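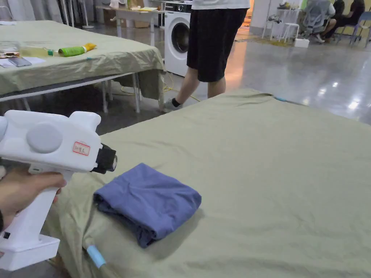 PUNDHAM COMMUNITY LAUNDRY SERVICES
Minutes of the Operations Group, December

Present: Lucie Leclerc (Chair), Mirsad Angelovski, Radomir Nikolaidis, Mogens Hafþórsson
By invitation: Tarek Smadi (Stelluvo)
Apologies: none received

The meeting opened at 2 pm.

1. Minutes of the previous meeting
Accepted without change.

2. Report on the visit to Stelluvo
Mr Angelovski reported on the visit to the Stelluvo training hall at Midier, which he attended with Mr Nikolaidis. The visit covered the recording of household tasks, chiefly the handling and folding of clothes, using hand-held grippers. Visitors were shown the work on beds made up with fitted sheets and were then invited to try a gripper themselves.

Mr Nikolaidis noted that the gripper is held and guided by a person throughout, and that the recordings are later used to train a robot arm. He found the grip comfortable for short periods but asked how staff managed over a full shift. Mr Smadi advised that operators change over every 40 minutes and that each garment type is recorded 485 times before review.

Ms Leclerc asked whether soft items such as shirts gave more difficulty than towels. Mr Smadi replied that they did, as collars and sleeves seldom fall the same way, and that Stelluvo did not yet offer a folding service to outside organizations.

Mr Hafþórsson raised the matter of cables on the floor at any future demonstration held on our premises. It was agreed that a floor plan would be required beforehand.

The report was received. Mr Smadi was thanked for his attendance and left the meeting.

3. Proposed open day at Pundham
Members discussed hosting a demonstration for residents in the Vidmar Room. Attendance would be limited to 15 people per session. Mr Hafþórsson asked that laundry staff be briefed first and given time for questions. Agreed.

Action: Mr Angelovski to obtain a floor plan and equipment list from Stelluvo.
Action: Mr Hafþórsson to arrange the staff briefing.

4. Other business
Ms Leclerc advised that the dryer service contract is due for renewal. Mr Nikolaidis to circulate the quotes.

The meeting closed at 3:15 pm.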